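FOR IMMEDIATE RELEASE -- 9/22/26

Fullent Brings Monel Floor Tile to Puvine Store, Full Stock by December

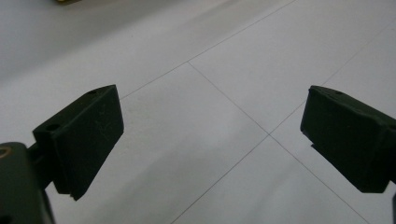 Tile floor in pale gray-white.

PUVINE -- Fullent, the floor and wall supplier, today said its Monel floor tile is on sale at the Puvine store. One color for now, pale gray-white. More to follow next year, shades not settled yet.

Monel was sold by special order only until this month. Long waits, and plenty of calls asking where the boxes were. The Puvine store now keeps 400 boxes on hand and expects to hold 700 by December, when a second rack goes in at the back of the warehouse.

The tile is meant for kitchens, laundry rooms, entryways and other hard-working floors. Pale floors show crumbs sooner than dark ones, so Fullent suggests a daily sweep and a damp mop with plain water. No wax. Grout should be sealed after it cures and again when water stops beading on it.

Samples are free, limit 5 per household. Pick up at the front desk, take them home, leave them on the floor a day or two and look at them morning and night. Store lighting is brighter than most kitchens and the color can read differnt.

Tsao, the installation company that shares the Puvine building, will lay Monel for customers who don't want to do the job themselves. Tsao crews finished 226 floors in the area last year, mostly kitchens. Quotes are given after a home visit -- no phone quotes. Old flooring removal is extra and has to be booked at the same time.

Customers with open special orders do not need to reorder. Boxes will be set aside under the name on the order and the store will call when their ready. Unopened boxes can be returned with the receipt. Cut tile can't.

Contractor pricing starts with the first full pallet. Ask at the trade counter.

Media contact: Fullent press desk, Puvine store

###

Recent releases
Fullent Extends Puvine Store Hours
Tsao Opens Booking for Winter Bathroom Jobs
Grout and Sealer Moved to Aisle by Trade Counter
Fullent Ends Paper Catalog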